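Printed arm, cube stays on the finger when I release
Forum: Home and Shared Workshop Builds

wovlow_bench
Hello all. My arm brings the cube to the tray, but on many tries it sticks to the right finger.
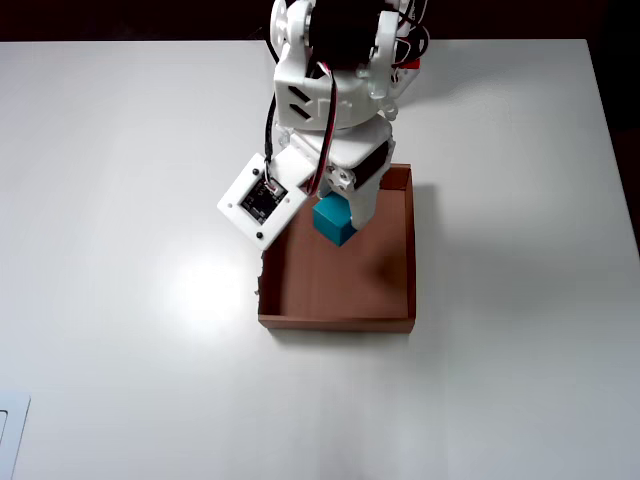

Category: Grippers and end effectors

clokis
Open wider before you lift. I would not touch the print.

allon382
I disagree, smooth plastic grabs. Put some tape on the inner face.

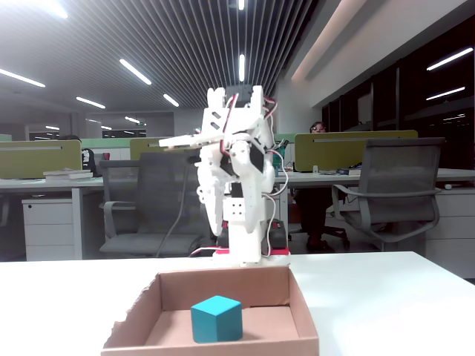
wovlow_bench
Tape I have tried, it peeled off in June. My release delay is 300 ms now. When I check the drop position I park the gripper pointing up, so it hides no part of the cube on the cardboard floor. Maybe my centre is wrong?

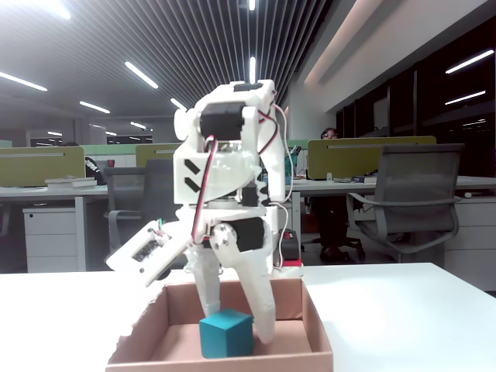

Replies: 4 | Views: 3073

abernathy
Both fingers go inside the walls there, so watch your clearance. I'd fix the centre first, then the delay.

clokis
Still say open wider, mate.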